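Chapter 14
A Place for Every Plate: Drying and Storing Dishes

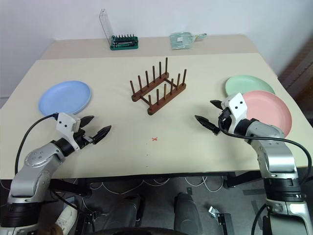
Figure 14.1 A wooden dish rack with upright pegs, and three round plates waiting to be set in it.

If you grew up in a house where somebody washed and somebody else dried, you probably have opinions about dish racks already, and you are welcome to bring them along to this chapter. We spent Chapter 13 up to our elbows in the sink, and now we come to the part of the job that so many of us hurry through — getting the clean plates from the counter to the shelf without chips, streaks, or that faint musty smell a cupboard gets when things are put away damp.

A rack with pegs, like the dark brown one in Figure 14.1, does its work by holding each plate on edge. Water runs down to the rim and drips off, and air can reach both faces at once. Plates left lying flat, or with one overlapping another, keep a little moisture trapped wherever they touch. You can try this at home with any two dinner plates and a paper towel, and I hope you will!

We will begin with spacing and move on to the order of loading, large plates before small ones, and which way the faces should point. After that comes the care of wooden racks, which need a good drying of their own from time to time. The Stetthorpe kitchen plan, which you met back on page 109, returns in the last section, where you will be asked to find a spot for the rack near the sink but well out of the way of the stove.

Words to know: rim, drainage, air gap, crosspiece, dowel

Before you read: Look at how dishes are dried in your own kitchen tonight, and write down where the rack or towel sits and which pieces go in first.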